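Been asked a few times what happened with the Kokness copy-trading account I opened in January. Short thread.

1/ I put in £1270. The sales page talked about steady weekly gains with no work on my part. I picked one of their "lead traders" and left the settings alone.

2/ By the second week I had 17 closed trades. 15 of them lost money. The two winners didn't cover the fees.

3/ The fees are the part to read first. Kokness takes a cut on each trade opened, win or lose -- so a lead trader who trades a lot costs you a lot.

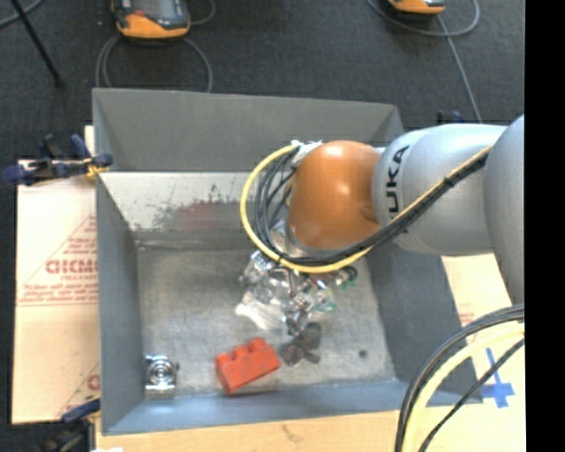

KUKA arm over a metal bin.

4/ I asked to withdraw what was left. Support said there was a 60 day hold on new accounts. It is in the terms, a long way down. Wendy Dunmore spotted it before I did.

5/ The money did arrive after the hold, minus another charge. So I wouldn't call it a scam -- just a poor product, sold badly.

6/ If you still want to try it, use the demo first and check how often your lead trader opens positions. I won't be going back. Looking at Borley next and will post the numbers on Friday.

Recent posts
Borley demo account: first look
Reading a broker's fee table
Stela Ciobanu on stop losses
Why I closed my Drandonby account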